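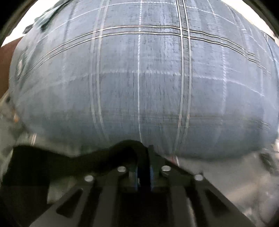 M. Havlíček

Notes for session 14, Color on Cloth

Okay, so last time we got as far as fiber and I ran out of time on dye, as I always do. These notes cover what I'd have said in the last part plus today's material. If you were there, skip the first bit.

Where the color goes in

You can dye at four points: the loose fiber, the yarn, the finished piece of cloth, or the sewn garment. (Printing is its own thing and gets its own session.) The earlier you dye, the sooner somebody has to guess what people will want to buy. A mill that dyes loose wool in September is betting on a color that won't hang in a store for a long while. A mill that keeps everything undyed and colors the sewn shirts can wait and see what's selling, and that changed the sweater business a lot!

Stripes and checks are where this gets fun. A cream and grey-blue plaid can be woven from colored yarns or printed onto plain cloth, and you can often tell by turning over a corner. Woven checks look much the same on both sides. Prints are usually paler on the back, unless the cloth is so thin the color has gone right through. Try it on whatever's in your closet this week.

Vat dyes, quickly

Indigo is the one I'd like you to really know. It won't dissolve in water as it is, so you have to take the oxygen off it first, and then the bath goes a yellowy green. You dip the cloth, pull it out, and it turns blue in the air while you stand there watching. I've done this more times than I can remember and I still call people over to look.

What matters for the written assignment is that indigo sits mostly near the outside of the yarn. So when the outside rubs off you see the pale core, and that's your faded knees. Reactive dyes on cotton bond with the fiber itself and don't rub away like that, although sunlight gets them in the end – some reds sooner than you'd think.

The Culden figures

You asked for the numbers from the Culden dye house again, so: a batch on their big machine is 610 kilos of knit cloth, and the recipe book we looked at has 139 shades in it. A lot of those are navy. Each one was somebody's navy, matched to somebody's sample under somebody's lamp, which brings me to matching.

Two pieces can agree perfectly under store lighting and disagree out on the sidewalk. The word is metamerism and yes, you should be able to spell it. It happens when two dye mixes reflect light differently but happen to add up to the same color under one lamp. Always check under at least two lights, and write down which ones.

For next time

Read the Giner chapter on mordants, but stop at the section on tin. It's long and we won't use it.

Bring one garment that has faded unevenly. Collars are great for this, and so are curtains if you can carry one.

The assignment is still 3,000 words. Pick one cloth, say where in the process the color went in, and tell me how you know. The Trarkine swatch books are on the side table in the workroom if you need something to compare with. Please don't snip bits off them, and put the wool ones back in their bags.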